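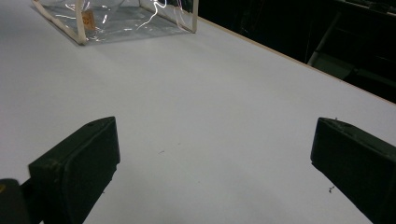 Do you really need a pouch for every single thing, someone replied when I said I was redoing the sports closet this weekend. Yes. Yes I do. Thread.

by the Trolton rec room desk
Saturday · 3 min read

Background: one closet, 18 hooks, zero system. Rackets on the floor. Shuttles in coat pockets, shuttles in a salad bowl, one in the toaster drawer, don't ask.

So, clear pouches. The kind bedding comes in, or pillowcases, with the piping round the edges. I'd been saving them for years in a bag under the sink. Finally a use.

Why clear: you can see what's in it without opening it. Whole argument. I had nice canvas ones from Kulen before and every time, every time, I opened three to find the grip tape.

Piping matters more than you'd think btw. The ones with just a welded seam split at the corner after a month. Trim holds the shape so it sort of stands up like a box when theres stuff in it.

Step one, clear a table. A white one if you've got it, you see the crumbs and bits and wipe them before they go in with everything else. Step two, tip one category out. ONE. I did all of it at once last time and ended up sitting on the floor eating cereal at 11pm.

Categories I landed on:
shuttles
grips + tape
the pump and its needles (ball stuff)
table tennis
misc, which is allowed, but only one misc
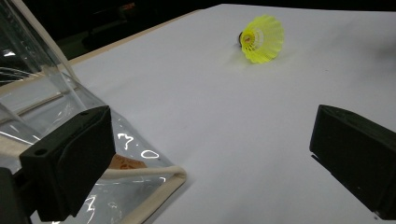
Nylon ones go brittle if you shut them up somewhere dry, a reply says, so leave the zip open an inch. Ok good to know, doing that. The closet backs onto the boiler so it's a desert in there.

Plastic shuttles for us, mostly yellow, easier to find in the grass. Feathers are lovely and last us one evening. Not paying for that so the kids can hit them into the gutter.

Don't stack them loose with anything heavy on top. Skirt gets a bend in it and then it wobbles forever. Steam is supposed to fix it, tried it over the kettle, got a worse wobble.

If you still have the tube, keep the tube, put the tube in the pouch. I never still have the tube.

Labels: masking tape and a marker. I looked at a Sedex label maker, then looked at the price, then found the masking tape.

Hooks: binder clip on the piping, clip on the hook. Holds fine for shuttles. Does NOT hold the pump. Pump lives on the shelf now.

Total spend so far is 400 yen worth of clips left over from a trip. Total time, one morning plus a long lunch.

Still to do: rackets, the net nobdy has unrolled since spring, and whatever is in the Hứa bag at the back. Its heavy and it rattles. Monday problem.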